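Sampling Is the Weak Point in Body Camera Review

Most police departments that bought body cameras also bought a review policy. It usually fits on a page: each month a supervisor watches a set number of recordings per officer, fills in a checklist, and sends the checklist up the chain. The policy is easy to write and easy to measure. It is also a poor way to find problems, and I think cities should stop accepting its completion rate as evidence of oversight.

Take the program in Escobedo. Each patrol sergeant must review 2 recordings per officer per month. Last year the department reported 2,830 completed reviews and full compliance with the policy. Of those, 22 led to any written follow-up, and most of the 22 dealt with late activation or a missing category tag. The report went to the council with a chart and was received without discussion.

There are two ways to read a number that low. One is that the officers are doing very well. The other is that the method does not pick up what it is supposed to pick up. The published report does not let a reader choose between them, and that alone should have sent it back.

Start with how the recordings are picked. The policy says "random," but it does not define the word. In practice the sergeant opens a list in the video system, sorted by date, and picks from it. Short clips get picked more often than long ones. Clips with no report attached get skipped, as they are harder to judge. A forty-minute traffic stop that turned into a search is just the kind of event a review should cover, and it is the one a busy sergeant has the strongest motive to pass over.

The fix is not expensive. The system already knows the length, the category, the time of day and the call type of every recording. A script can draw the sample each month, weight it toward searches, uses of force and stops with no citation, and log the draw so that an outside auditor can repeat it. Kastley did this two years ago with existing staff. Its sergeants no longer choose anything; they get a list, and if they cannot review an item they must record a reason.

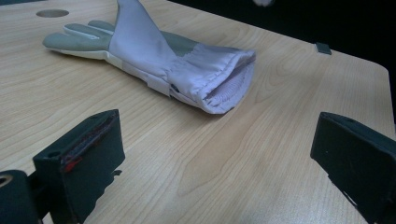
The second problem is who does the reviewing. A sergeant who reviews his own squad is grading his own supervision. If an officer has been turning the camera on late for six months, a finding in month seven raises a question about the first six. Few people will write that finding about themselves. This does not require bad faith. It only requires that the form be filled in by someone with a reason to see a minor lapse as no lapse.

First-line review still has value as coaching, and I would keep it. But coaching and audit are different jobs and should produce different records. The audit should be done by a unit that does not report to patrol, on a separate sample, using the same checklist. Then compare the two. If the sergeants find problems in one clip out of a hundred and the auditors find them in one out of ten, the gap is the most useful figure the department will produce all year.

The third problem is the checklist. Most of the ones I have read ask whether the camera was on, whether it was worn properly, and whether the clip was labeled. These are equipment questions. Few ask whether the stated reason for the stop matches what the recording shows, or whether consent to search was asked for in words a person could refuse. The Gatum form has a single line for "conduct," answered yes or no, with no box for comments.

The usual objection is cost. A small department will say it cannot staff an audit unit, and often it is right. Emow, with fewer sworn officers than many cities have school crossing guards, shares one civilian auditor with its county. The arrangement has limits – the auditor can see video but not personnel files – yet it produces a separate set of findings, and those findings are published in November along with the sergeants' own results.

A stronger objection is that random samples miss rare events. That is true. If serious misconduct appears in one recording out of 1,000, a small sample will probably not contain it. Complaints, force reports and civil claims remain the better source for those cases, and a review program should never be sold as a substitute for them. What sampling can do is measure routine conduct, provided that the draw is sound and the reader can check it.

Any council that receives an annual review report should ask for the sampling method in writing, the rate of findings by reviewer, and the number of drawn recordings that were skipped. A department that has the data can answer in an afternoon. A department that does not have it should say so in the report, on the same page as the compliance figure.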